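Workshop Projects > Hada Suturing Arm > Tickets > Closed
Filed under: grippers and end tools, cable drive, camera

Ticket 202: Needle turns in the jaws when the arc crosses the cut line
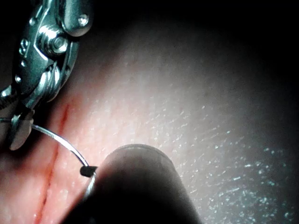
Wrist camera, left jaws holding the curved needle over the pink surface, second tool in front.

Opened by: Magdy Naciri
Assigned to: Magdy Naciri, Delia Barbu
Machine: Hada, left arm, tool 2
Place: Rondon shared workshop, back bench
Priority: normal

Description of the problem

Hada is our two-arm build for practicing stitches on a soft pad. The right arm works well enough. The left arm has a problem that I could not solve alone, so I open this ticket and I will write here everything I try, also the things that do not help.

When the left jaws close on the needle, the grip looks good. The arm goes to the start position and the needle is where the program thinks it is. Then the wrist begins to turn, and at some point of the turn the needle rotates in the jaws. The tip goes lower than it should. The program does not know this, because it calculates the tip from the wrist position only. The result is that the tip enters the pad too early, and the stitch is crooked or it does not come out on the other side.

It does not happen each time. I made 11 runs yesterday evening with the same program and the same needle, and 6 of them failed in this way. The other five were fine. I did not touch anything between the runs except to put the needle back.

What I expect: the needle stays at the same angle in the jaws from the pick-up until the release.

Settings at the time of the problem

Grip command: 582 (our own units, from the servo table)
Wrist speed: normal
Pad: the soft one, with the cut line
Cable set: the one we put in March
Software: main branch, no local changes

Log

Entry 1, Magdy

First I suspected the jaws. I took the tool off the arm and looked at the tips with the magnifier from the electronics bench. I could not see damage. I cleaned both tips with alcohol and a cotton stick, and let them dry. After this I ran the program again. The second run failed, same as before. So dirt on the tips is not the reason, or not the only one.

Entry 2, Magdy

I raised the grip command in small steps. At first it looked better, but then the servo became hot and it made a noise that I did not like. I went back to 582. Please do not raise it above this value on tool 2. The servo is the small one, and we have only one spare.

Entry 3, Aldana Echeverría

I read the ticket and I want to ask a simple thing. Does it slip while the wrist is turning freely in the air, or only when the needle already touches something? These are two different problems. In the air, only the weight of the needle acts on the jaws, and this is almost nothing. If it slips in the air, I would look at the cables and not at the tips.

Entry 4, Magdy

Good question, I had not separated this. I removed the pad and ran only the wrist motion, with the needle in the jaws. It slipped also without the pad. It was less often, but I saw it clearly on two runs. The right arm was parked far away, so nothing could touch the needle.

Entry 5, Delia Barbu

Then I agree with Aldana, it is the cables. The jaw cables pass through the wrist. When the wrist turns, the path of the cable becomes a little longer or shorter, and the software must correct for this. If the correction is wrong, the jaws open a very small amount during the turn. You will not see it by eye, but a thin round needle will feel it.

Magdy, can you do this test:

1. Take the needle out and put a strip of thin paper in the jaws.
2. Close with the normal grip command.
3. Turn the wrist slowly by hand command, from one end to the other.
4. Pull softly on the paper at each stop and write down where it comes loose.

Use a fresh strip every time. Paper that was already pressed gives a different result.

Entry 6, Magdy

I did the paper test. From the middle position to the left end the paper is held strongly, and I can tear it before it comes out. From the middle to the right end it becomes weaker, and near the right end I can pull the strip out with two fingers. I repeated it with new strips and it was the same.

The stitch program turns to the right side exactly when the needle goes over the cut line. This fits with what I saw.

Entry 7, Delia

Very clear, thank you. Now we need to know if the correction number is wrong in the software or if the cable has become longer. Please compare with the values in the notebook from when the cables were new. Mostafa wrote them, I think on the page after the drawing of the pulley plate.

Entry 8, Mostafa Badawi

Yes, they are my values. But be careful: I measured them before we changed the pulley on the closing side. The old pulley broke and I put in one from the Rutia kit, and its groove is not as deep. I changed the number for the closing cable in the settings file of the right arm, and I believed that both arms read from the same file. Now I looked, and the left arm has its own file. It still has the old number. I am sorry for this, I should have written it in the log when I changed the part.

Entry 9, Magdy

No problem, and I could have compared the two files on the first day. I copied the new number to the left file and did the paper test again. It is much better. The paper is now held on the full range, but still a bit weaker at the right end than at the left end. It needs a real pull to come out there.

Entry 10, Meriem Tahiri

I have some experience with these cables from the Zerouali arm, so I came to look at it with Magdy. The remaining difference came from the tension. The closing cable was a little loose in comparison with the opening cable. We did the following:

- Power off, and the tool locked in the middle position with the clamp.
- Loosened the two small screws of the tension block, only a half turn.
- Moved the block back until the closing cable gave the same sound as the opening cable when we plucked it.
- Tightened the screws, one and then the other, a little at a time.
- Power on, home the arm, paper test.

The sound method is not very scientific, but I have used it for a long time and I trust it more than my fingers. After the adjustment the paper is held equally at both ends.

One more note. Run the wrist through its full range several times before the paper test. The cable needs to settle in the grooves after it is tightened, and the first result is too good.

Entry 11, Magdy

I put the pad back and repeated the full program with the curved needle, 11 runs as at the beginning. No rotation of the needle in any of them. I checked the angle on the wrist camera at the start position and again over the cut line, for each run. The servo stayed at a normal temperature and I did not change the grip command.

During these runs I noticed another thing. The light is very strong on the metal of the jaws, and the needle also shines white, so the detection program sometimes takes a reflection for the needle. It does not cause the slipping. I will open a separate ticket for it. Aldana proposed to put a piece of tracing paper in front of the lamp, and I will try this first.

Cause

Wrong cable correction number in the settings file of the left arm (the pulley was changed, the number was not), together with low tension on the closing cable.

Fix

New number in the left file. Tension block adjusted. Both arms now have a comment line in the settings file that says which pulley is installed.

Still to do

- Mostafa: write the new values in the notebook and cross out the old ones.
- Delia: make both arms read the pulley data from one file.
- Magdy: new ticket for the reflections - please send me your lamp ideas there and not in this one.
- Meriem: order closing cable, we have one length left in the drawer.

Entry 12, Delia

The common file is ready on my branch. I tested it on the right arm only, as the left was in use. I would like somebody else to read the change before we merge it.

Entry 13, Mostafa

I read it and it is good for me. Merged. The notebook is also corrected, the new table is on the inside of the back cover because the old page had no space. I close the ticket. If the needle turns again on tool 2, please do the paper test first and reopen this one with the results.

Status: closed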